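# About Geagea

Hi, and welcome! I run Geagea out of a small workshop in Jiltthorpe, where I try out grippers, arms and wrist cameras so that small shops can pick one without guessing. I started in February with one bench and a long list of small, awkward parts (I still love the awkward ones).

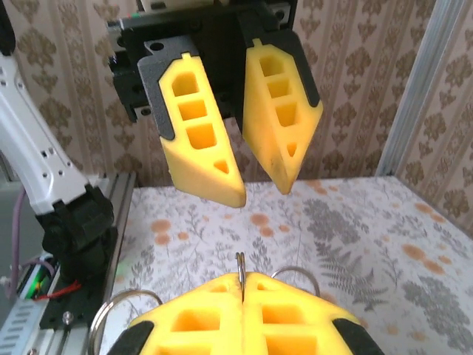
Fingers are what I get asked about most. A shop in Jenport wanted to know if soft ones could handle thin metal, so rings went straight on my list. I like yellow foam fingers with cutouts like these, closed up on a narrow silver loop, and I give every set 50 tries per part before I write a word about it.

Got a part that keeps slipping? Send it over! I answer within 24 hours, and the Bemer controller notes are next up.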